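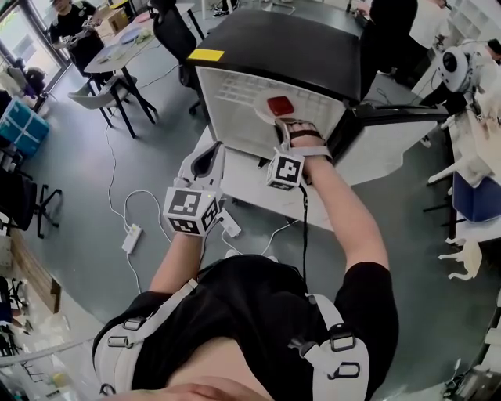
Figure 16. Operator wearing the harness, with a marker cube at each wrist, reaching into the cabinet. The cable from the right cube runs down towards the floor.

7.4 Loss of tracking at the right wrist

This section covers the fault shown on the Lillau console as "R-CUBE LOST" or "R-CUBE JUMP". It applies to all Clastetti harness sets used with the Lota tracking software. If the message names the left cube, go to section 7.5.

What happens

The right cube drops out of tracking for a moment, usually while the operator's hand is inside an enclosed space such as a cabinet or a drawer. When the software finds the cube again it may place it in the wrong position, and a robot that is following the operator live will then move to that position at full speed. In July one of our own arms struck the side of a cabinet in this way. The arm was scrapped. The safe return setting described in step 9 was added afterwards and is off by default in older installations.

CAUTION: Do not work with a live robot until steps 1 to 9 are complete. Recording without a robot may continue, but mark the affected takes as faulty.

CAUTION: Loose cable on the floor is a trip hazard for the operator, who is leaning forward and looking at the task. A second person should keep the walking area clear.

Before you start

You need the 25 mm test card, a soft dry cloth and a spare wrist strap. Allow 13 minutes, or longer if the cable has to be replaced.

Procedure

1. Press the stop button on the robot and wait for the amber light.

2. Ask the operator to take both hands out of the cabinet and stand upright. The harness can stay on.

3. Check the right strap. It should be tight enough that the cube does not rock when pushed with one finger. A stretched strap must be replaced.

4. Look at all the printed faces of the cube. Wipe off finger marks with the cloth. Do not use spirit or screen cleaner, as both lift the print.

5. Follow the cable from the cube to the hub. Look for kinks, for places where it has been trodden on, and for any point where it is pulled tight when the arm is fully stretched out.

6. Unplug the cable at the hub, wait until the hub light goes out, and plug it in again. The plug clicks when it is home.

7. Open Lota and choose Tools, then Cube Check. Hold the test card against the cube and turn the wrist slowly both ways. The quality bar should stay green.

8. Have the operator repeat the reach that caused the fault, with the robot still stopped. If the bar turns red in the same place every time, the cube is being hidden. Move the cabinet or the fixed camera and repeat the check.

9. Go to Settings, then Motion, and set Safe Return to On. The robot will now hold still after a dropout until the operator presses Resume.

10. Release the stop button and run one slow trial with nothing in the gripper.

Note: Strong daylight from the side can give the same message – close the blind before replacing any parts.

Note: A full log file holds 1,979 events. Older events are overwritten, so save the log before step 6 if you intend to report the fault.

If the fault comes back

Stop using the set and attach a label to the harness. Send the saved log and the serial number of the cube to Evelien Stevens at Gebru Support. Do not open the cube. Cable replacement is covered in section 9.2.

Section revised Oct 14, 2022. Checked by Jasper Dijkstra.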